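Trandau Robotics Teaching Lab
Course home | Syllabus | Handouts | Lab hours | Forum

April 3, 2023
Posted by the course staff

Handout 2: Collecting demonstrations with two arms

1. Scope

This handout covers the recording of demonstrations for the bin task on the Trunby bench. It assumes you have done the teleoperation exercise and can drive both arms without looking at your hands. Training is covered in the next handout.

A demonstration is one recorded attempt at the task, from the home pose to the release of the last item. Each time step stores an observation (camera images and joint positions) and an action (the joint targets sent by the operator). The policy is later fitted to predict the second from the first. Anything the operator knows that is not in the observation, such as a spoken instruction, is lost to the learner.

2. Start states

The learner will be tested on start states it has not seen. The recorded start states therefore have to cover the region you intend to test in. Vary item position, item heading, and which arm is nearer. Keep the bin within the reach of both grippers.

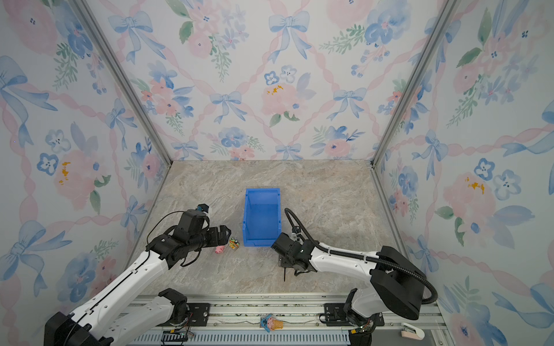
Do not vary everything at once during the first block. Fix the bin and move the items for 30 episodes, then move the bin a short distance and repeat. If a policy trained on the first block fails only on the second, the cause is easy to name. With fully random starts it is not.

Write the start state down before recording. The Lowther log sheet has fields for bin pose, item list, and first arm to move. An episode without a log entry is dropped from the set.

3. Operator consistency

When two ways of doing the task are mixed in the data, a policy trained with a squared-error loss tends to average them. The average of a left approach and a right approach can be a collision with the rim. Agree on these conventions within your group:

- The arm nearer the item picks it.
- The idle arm stays outside the bin.
- The gripper opens fully before descent.
- Release takes place below the rim, with no drop from above.

Pauses also matter. A long pause gives the learner many frames in which the correct action is to hold still, and the trained policy may stop there for good. Trim pauses at the start and end of an episode. Re-record if the pause is in the middle.
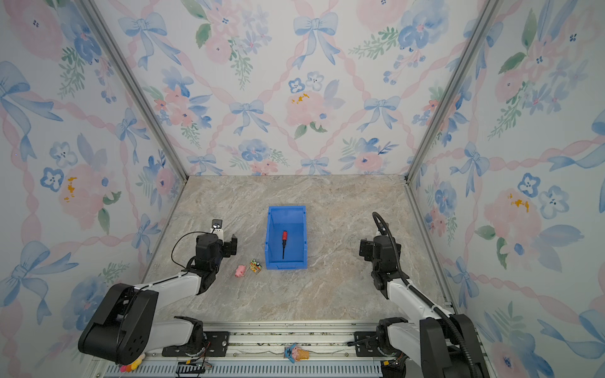

4. Failures and recoveries

A missed grasp followed by a clean second try is useful and should be kept. It shows the learner states slightly off the ideal path and the actions that lead back. Mark such episodes with the recovery flag. An episode that ends with an item outside the bin is marked as failed and stored separately.

In the September set, 593 episodes were recorded and 13 were rejected, most of them for missing log entries. The recovery flag was used too rarely to draw conclusions.

5. Camera views

The fixed view gives the layout of the bench. It loses detail when a wrist passes between the camera and an item. The wrist views supply the last part of the approach, where small errors in finger position decide the grasp. Check every stream before each block. A frozen stream still writes frames and will not raise an error in Flinura.

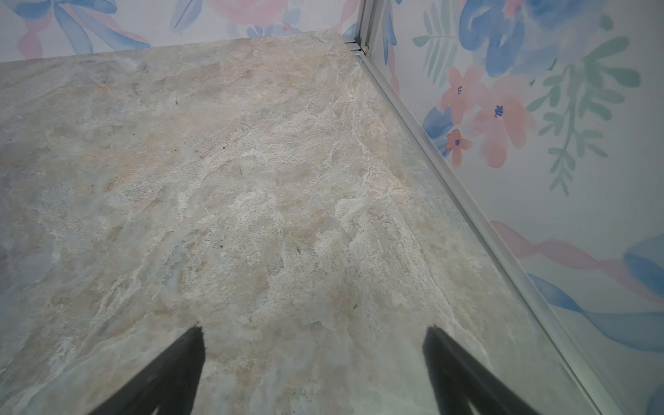
Figure 3. Wrist view, fingers open over the bare surface.

A wrist view with no item in it carries little information about where to go next. The policy must then rely on the fixed view and the joint positions. Include some starts of this kind, and let the arm search at normal speed.

6. To hand in

Submit the episode files, the log sheets, and a one-page note on how your start states were chosen. State the conventions your group used in section 3 and any episode that departs from them.

Related handouts
Handout 1: Teleoperation and joint limits
Handout 3: Fitting a first policy
Using the Lowther log sheet
Flinura recorder: common faults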